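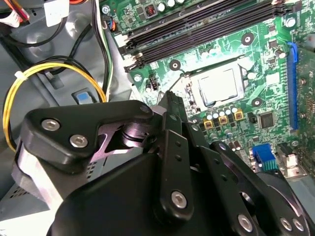
Figure 1. Gripper at the processor socket of a desktop motherboard, with the board still mounted in its case.

4.2 Changes to the teardown bench

Before August, each technician at the Porbridge site took a desktop from intake to sorted parts alone. The work meant opening the case, pulling the memory, releasing the processor and placing each part in its bin. Under the new arrangement the technician opens the case and clears the cables and the cooler from the area over the socket. The arm then handles the processor. Anything the arm declines goes back to the same technician.

We followed 37 technicians across two shifts and logged 768 machines. The arm declined 139 of them. Most of these were cases where a cable had slipped back over the board or the lever was bent. Technicians called these machines "returns," although they had never left the bench, and the word soon appeared on the shift sheet.
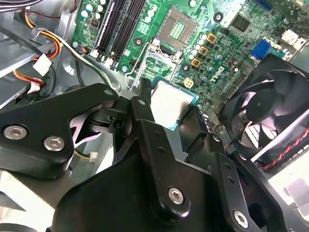

Figure 2. A processor held in the gripper beside the open socket. The retention lever is raised.

Removing the processor was the step technicians had disliked most. It calls for a steady grip on a thin part close to the socket contacts, and the old bench lamps at Porbridge cast a shadow over it. In interviews, eight technicians brought up sore fingertips or eye strain from this step without being asked. After the change, complaints moved to the neck and shoulders. Cable clearing is done leaning over the case, and it now fills a larger share of the shift.

The pace of work also changed. Technicians had been used to finishing one machine before starting the next. With the arm in place they kept two cases open and moved between them, and several said they lost track of which memory belonged to which intake tag. The Flenach site met the same problem and dealt with it by clipping the tag to the parts tray — a fix that Porbridge took up in the second month.

Pay grades were left as they were. Experienced technicians raised this more often than any other subject. They were now the ones who decided whether a returned machine was worth a second try, and they saw that as added responsibility. Newer staff were more positive, mainly about the shorter training period. Supervisors logged second tries in Ostimix, but the entry form had no field for who made the decision, so we could not compare outcomes by experience.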